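Foltine opens snack and drinks corner in the Flivport hall

Flivport, 7/22/18

The neighborhood association Foltine has opened a small snack and drinks corner in the side room of the Flivport hall. It is meant for the people who come to the evening courses and until now had to walk to the gas station on the main road if they were thirsty. The corner was planned since May and could start two weeks earlier than it was announced.

The idea is a simple one. On a long white table there are wire baskets with bottles, and next to them the bags with chips and other salty things. Visitors take what they want and put the money into the box near the door. There is no cashier and there are no fixed opening hours – the corner is open whenever the hall is open. The association says that it bought 108 bottles for the beginning and that it will order again when 13 are left in the storage.
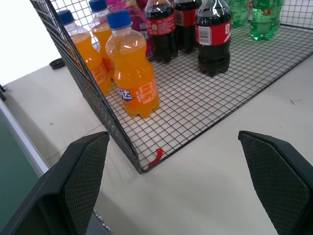 The choice of drinks was discussed for a long time at the spring meeting of Foltine. Some members wished for juice and mineral water only, others wanted that the well-known soft drinks are also there, because the younger visitors ask for them. At the end both sides agreed to begin with the soft drinks and to look again after the summer. Fanta and Coca-Cola are standing together in one black mesh basket, the orange bottles on one side and the cola on the other, and the members hope that this order will be kept also on busy evenings. Water will follow as soon as a second delivery day is arranged with Fuchs, the wholesale shop that brings the goods. Until then visitors may fill their own bottles in the kitchen of the hall.

The baskets were chosen with some care. In the first plan there were cardboard trays, but these become soft when a bottle leaks, and they must be thrown away after a short time. A mesh basket can be washed in the sink, and through the open sides a person sees quickly what is missing. The baskets come from Cellerura, a shop for kitchen and store equipment, which gave a discount to the association. How large the discount was, Foltine did not want to say.

For the snacks there is still no final solution. The bags are light and slip from the table easily, and when they lie on top of each other the lower ones are crushed. A small shelf for the wall is under discussion. It would cost 100 dollars with the screws, and the members will vote on it at the next meeting. It is also not decided which kinds of chips will stay in the offer. A paper for wishes hangs beside the door, and everybody can write on it.
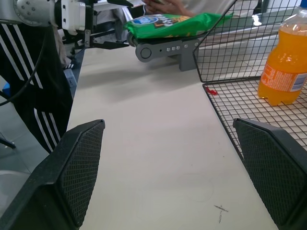

A reader from the Tuesday choir, in a message to our newsletter, welcomes the corner but asks for a bin for the empty bottles, "and please a big one, near the exit, so that we do not have to carry them through the whole hall." The same reader would like to have smaller bags of chips, as a large one is too much for one person during a break of fifteen minutes.

Foltine answered that a bin is already ordered. It will stand in the corridor, beside the coat hooks, and will be emptied together with the bins of the kitchen. About the smaller bags the association will speak with Fuchs. Visitors are asked to put the bottles back in the basket with the label to the front if they changed their mind, and to wipe the table when something was spilled. Cloths are in the upper drawer of the kitchen. The side room stays closed during the cleaning week of the hall, and the money box will be taken away for that time.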